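Acceptance checklist - hand-held gripper kit, pair, with workbench
Product under review: Grinico hand gripper set (left and right), supplied by Zustonska
Place of inspection: Ortuño test room
Inspected by: Jae-hoon Geum
Read and countersigned by: Rhiannon Harries
Date: 2026-08-28

Marks used: OK = accepted. C = accepted with comment. NO = not accepted, supplier must answer.

Section A. Before switching on

A1. Delivery agrees with packing list - OK
A2. Manual present in English - C
The manual is there, but the page about the emergency release is still the June version and shows the old lever. Please send the new page.
A3. No sharp edges on grip, body or top plate - OK
I passed a cotton cloth over all edges and it did not catch.
A4. Screws of top plate tight - C
One screw on the right unit could be turned by hand. I tightened it and put a paint mark. To be looked at again after 300 cycles.
A5. Finger pads clean and firmly glued - OK

Section B. Cables and floor

B1. Cable jackets without cuts - OK
B2. Strain relief at the back of each unit - NO
On the left unit the relief moves when I pull softly. I do not want this to be used for long sessions before it is repaired. Zustonska has been informed.
B3. Cable long enough for full arm movement - C
Enough for a person of my height. Rhiannon has longer arms and she felt the cable pull at the wrist when she reached to the far side. A longer cable is in the Asteo catalogue, but I have not tested it.
B4. No cable where people walk - C
Cable on the floor beside the bench must be fixed with tape or a cover before visitors come in.

Section C. Bench

C1. Board flat and does not rock - OK
C2. Rails fixed at both sides - OK
C3. Surface clear except for the test object - OK
Please keep it so. Tools left on the board were my only complaint at the last inspection.

Section D. Handling test

D1. Object is held without slipping, light closing force - OK
D2. Long object can be turned and lowered into a container - C
We used the wooden hairbrush and the small cup. The brush is a good test object, as the head is wide and the handle is thin, so the hand must find the right angle.

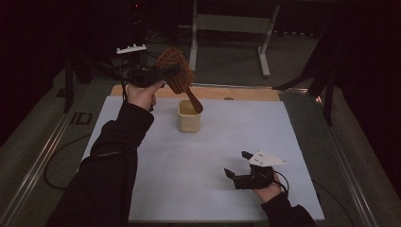 Item D2, left unit: handle tip in the cup, right gripper open.

The left wrist must bend back a little in this task. For one try it is no problem. After 2 sets Rhiannon reported that her forearm was tired, and I felt the same a little later. I ask the supplier whether the grip can be offered with another angle.
D3. Fingers open fully after release - OK
D4. The two units do not touch each other in normal work - C
They can touch if both hands are near the cup. The corner of the top plate is the first part to arrive. Operators should be told this at the start.
D5. Heat of body after 500 cycles - not done
Time was too short. Will be done after the repair of B2.

Section E. Operator

E1. Sleeves close to the arm, no loose cuffs - OK
E2. Rings and watches removed - OK
E3. Pause after every 3 sets - C
The manual says nothing about pauses. I have written this rule myself and it stays until the supplier gives a better one.

Result: not yet accepted. B2 is open and D5 is missing. The comments under A2 and B3 can be closed by e-mail.

Comment from Rhiannon Harries: Agreed on all items. For D2 I would also like a heavier object next time - the brush is easy to hold. Please add the floor cable to the opening routine of the room.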